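Notebook, bench 2 — 05/02/2024

Open day. Writing this up now while I still remember who asked what. Sun-ja has the sign-in sheets, so anything about numbers goes to her; she counted 111 through the door, which is over the 100 we printed badges for. The last few got handwritten stickers.

Set up before the doors opened. Grippers charged overnight. Left unit paired right away. Right unit dropped its connection twice and came back after I reseated the cable at the base. I've put a strip of tape on that cable. Do-yoon wants to swap it out before the next session and I agree.

Talk first, given by Nermina. She kept it to the slides we settled on in December and left out the training section. Good call, people wanted to get to the hardware. She gave the size of the current set as 2,528 recorded runs, of which 1,143 are bathroom tasks. Someone from Fametti asked if the bathroom share was on purpose. Yes. It's what Tiven is paying for, and the shapes are awkward: curved, glossy, low down.

Second question from the same person was whether we record failed grasps. We keep them, tagged. Jae-hoon explained the tags and went on a bit long, but they were writing it all down.

Then the floor demo. The task was soft pickup near the fixtures: take the blue item in the left hand, carry it clear of the lid, set it down, repeat with the right. Jae-hoon did the first set, I did the second, then visitors had turns.

Things I noticed while running it:

Marker tracking held up better than in rehearsal. It got worse when I turned the left wrist in toward my body, same as before. Need to put that in the instructions for operators, we keep saying it out loud and it isn't written anywhere.

The marbled floor didn't bother the tracking at all. I had been worried about it.

Soft items are still hard to release cleanly. The cloth hangs on to one finger. Yoon-hee suggested opening wider and waiting a beat before pulling back. Tried it in my last few runs and it seemed to help, but that's too few runs to say.

Looking down for a whole set is tiring. My neck was sore by the end. Two visitors said the same after much shorter turns. Shorter sets, or raise the target for half of them.

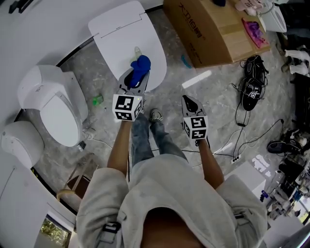 Soft pickup beside the toilet lid. Blue item in the left gripper, right gripper open and empty.

Visitor turns went fine. Most people closed the jaws too early and pushed the item along the floor. A teacher from the Ghoneim school group was the best of them — slow, and she watched the fingertips instead of the cube. I'm going to steal that for the operator notes.

Questions I couldn't answer and promised to follow up:
How much force at the fingertips when fully closed (ask Do-yoon, he has the bench figures).
Whether the marker cubes could be made smaller without losing range.
Whether Unerov would lend their fixture mockups for a joint session. Nermina is writing to them.

For next time: more floor space around the cables. The power strip needs to move closer to the wall and the leads should be taped down before we let people walk up. Yoon-hee stood by them through most of the visitor turns, and I'd like her free to help with the grippers. Also a second person on the laptop. I was saving runs and talking at once and mislabeled one file. Fixed it afterward, the correction is in the log.

Packed down with Jae-hoon. Both grippers wiped and back on charge. Spare is on the shelf with its cables coiled. Right unit is flagged, please don't use it until the cable has been changed.

Sun-ja needs everyone's notes for the write-up to Tiven. Mine are these, plus the run log.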